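Print this page | E-mail this page

8th April
By Reet Hunt

# Dodbridge Playgroup Snack Records

A small table of what was served and what was left over at morning snack in the Dodbridge playgroup. The records were kept on paper by the kitchen staff and typed up by Ojārs Kivi. There are 741 rows, one for each food offered at a sitting.

## What is in the files

- `snacks.csv` – the main table, 741 rows
- `foods.csv` – 42 foods with the spelling we settled on
- `notes.txt` – remarks copied from the margins of the paper sheets

Columns in `snacks.csv`:

- `sitting` – number of the sitting, starting at 1
- `food` – matches a name in `foods.csv`
- `served_g` – weight put out, in grams
- `left_g` – weight brought back, in grams
- `sheet` – which paper sheet the row came from

Weights are for the food only. The weight of the plate or bowl has already been taken off, using a list of plastic tableware weights kept by the scales.

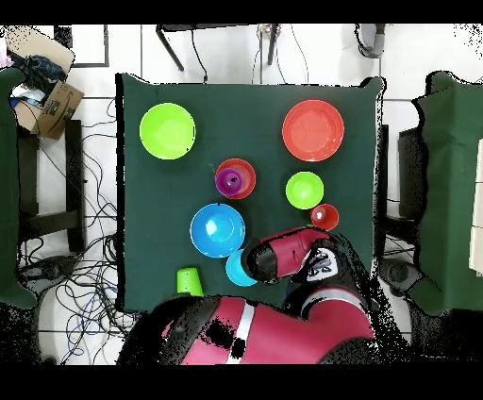

## How the weights were taken

Food was weighed in the kitchen before it went out and again when it came back. Anything dropped on the floor was swept up and not weighed, so it counts as eaten. Drinks other than milk were not recorded.

The scales read to the nearest 2 grams. Small differences between rows should not be given much weight, above all for raisins and grated cheese, where portions were small to begin with.

Of the 741 rows, 712 have both weights. The rest have `left_g` blank. A blank means the weight was not written down. It does not mean zero, and some spreadsheet programs will treat it as zero if you let them.
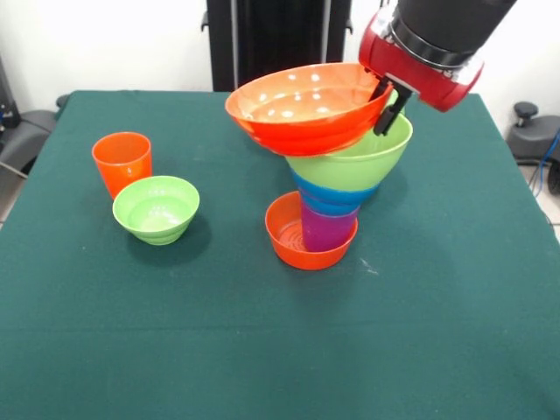 Soft fruit is the other weak spot. Sliced pear and banana lose water while they stand, and we made no correction for this. Porridge was sometimes topped up with milk at the table – see `notes.txt` for the sheets where this was marked.

## Changes

- 1.1: "satsuma" and "orange segments" are now separate foods
- 1.0: first version

The next version is planned for May and will add a column for room temperature, taken from Grigaitė's sheets.

## Use

Free to use and share. Please name the Dodbridge playgroup as the source. Send corrections to Reet Hunt, with the sheet number.

Print this page | E-mail this page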